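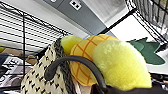
I've been using the Zorkby hand-guided teaching kit since November, and I finally feel like I've put enough hours in to say something useful about it. Short version: I like it a lot, I'd buy it again, and the manual is terrible.

The idea is that you don't program anything. You put the arm in free mode, grab it near the wrist, and walk it through the job while it records. Or you stay in your chair and drive it with the Weldu handset (sold separately, grr). The software then takes your demonstrations and tries to work out how to do the job by itself. I paid $1,249 for the kit, handset not included.

My test job is tidying shelves, so picking something up off one shelf and setting it down on another. Sounds easy! But a shelf full of mixed stuff is a pretty mean test. A cardboard box is no trouble, you just pinch it and go. Plush toys squish, so you close the gripper until it looks right and then close it a bit more. Cloth is the worst of the lot. It drapes over whatever is next to it and you end up lifting two things when you wanted one, and then you have to decide whether to keep the take or throw it out (throw it out, trust me). 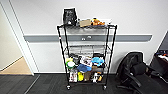 Wire shelving adds its own fun, by the way. The gripper fingers love to catch on the rods, and when you're guiding by hand you can feel it right away and back off. With the handset you can't feel a thing. There's a little buzz that's supposed to warn you, but it comes late and it's so faint I kept missing it. So for anything down low or tucked behind a post, I guide by hand, even though it means kneeling on carpet tile for an hour. Get a cushion.

Where the handset wins is long sessions. I did 70 demonstrations in one sitting with it and my shoulders were fine. By hand I was done at 19. The arm is supposed to be weightless in free mode and it really isn't, especially at full reach.

A few gripes:

- The record button is on the base, so you need one hand on the arm and one foot, basically, to start a take. A Skorkix pedal fixes this and should be in the box.
- Trimming a bad take means exporting it, trimming it and importing it again. Why??
- The wrist camera is great up close and the default exposure is not. Anything with a window behind it washes out until you change the setting, and that's buried 2 menus deep.

I also tried the Devilside kit before this one. It has nicer software, I'll give it that, and the trim tool alone made me jealous. But its free mode was so stiff that all my motions came out jerky, and the arm learned the jerks right along with everything else. The Zorkby copies come out smooth if you are smooth. It does pick up your bad habits though. I have a way of hovering before I grab something and now the arm hovers too.

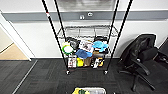

*The shelf cart, with the top wire shelf clear and the lower one full.*

One tip if you do get it: vary your starting layout early on. I spent my first week putting things back in the same spots every time and the arm got very good at exactly that and hopeless at anything else. Once I started shoving stuff around between takes it improved a lot, and the box that used to fool it when turned sideways is fine now. Cloth still goes wrong more than I'd like.

Four stars from me. I'd go to four and a half if they move that button.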